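Placemats and Table Textiles - Our Gallery

Share 13 Comments 6

Welcome to the gallery of our small table project. We live in a rented apartment with one table, and this table must do everything: breakfast, work on the computer, dinner with guests. For a long time we used one big tablecloth, but it was always in the washing machine. So in January we began to collect placemats, and slowly it became a hobby. In this page we write some notes about the mats we have and how we use them. Maybe it can help somebody who is also choosing.

We have 10 mats at the moment, and they are not all a set. In the beginning I believed that everything on the table should match. Now I think it is nicer when two or three kinds are together, if the colors are calm.

The cotton mats from Biveck

These were our first ones. They are dark blue with a sewn border, and they feel very soft under the hand. The problem is that they must be ironed, or the corners stand up and the glass is not safe there. We keep them for Sunday lunch and for birthdays. After the first wash they became a little shorter, so please wash them cold.

The round ones from the market in Momska

We bought these on a holiday, from a woman who made them of dried grass. They smelled like a barn for two weeks, but a pleasant barn. On a square table the round mats take more place than you expect, and our plates were nearly touching. Now they live under the flower pots by the window, and they look good there.

The felt mats

Gray felt, quite thick. They are very quiet - you can put down a heavy cup and there is no sound at all. But crumbs go inside and stay inside. I clean them with a brush for clothes, and it takes some patience. Red sauce is the end of a felt mat, we have learned this with one of them.

The woven striped mats

My favorite in the collection. The color is between gray and beige, I think the right word is taupe, with white stripes which run along the mat. In most places the stripes are narrow, but there is also a part with much wider ones, and this makes the mat more interesting than a plain one. From far away it looks almost like one color. When you come near, you start to see the weave, with all the small rectangles.

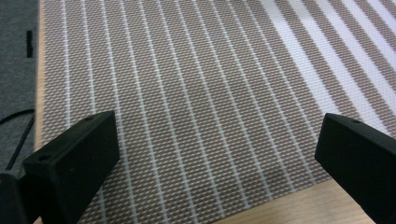
I clean them with a damp cloth after dinner, and two times in a month I wash them in the bathtub with a little dish soap. Then they dry flat on a towel. I do not recommend to hang them over a chair, as they remember the shape and you need some heavy books to make them straight again. We also do not put a pan on them directly from the stove. For this we have a cork plate.

On light wood this color is very easy to live with. We tried the same mats at my sister's place, where the table is nearly black, and they looked colder there, more gray than beige. If you can, take one mat home first and look at it in the morning and also in the evening under the lamp.

The runner from Ansari

It is not a placemat, but it belongs to the family. The runner is long and thin, the color of mustard, and it goes in the middle of the table with the bread and the salt. We were looking for it in three shops and then found it in the sale. With the blue cotton mats it is beautiful. With the round ones it is too much, in my opinion.

Where we keep everything

The flat mats lie in the drawer of our Skommont cabinet, one on top of the other, the heavy ones at the bottom. The runner is rolled on a paper tube, so it has no folds. Before, we kept the mats standing behind the toaster, and every morning one of them fell down.

Next we want to try linen. If you have linen mats and you use them every day, please write to us how they look after one year, and if the stains from coffee go out.

Posted 10/05/2018
68 likes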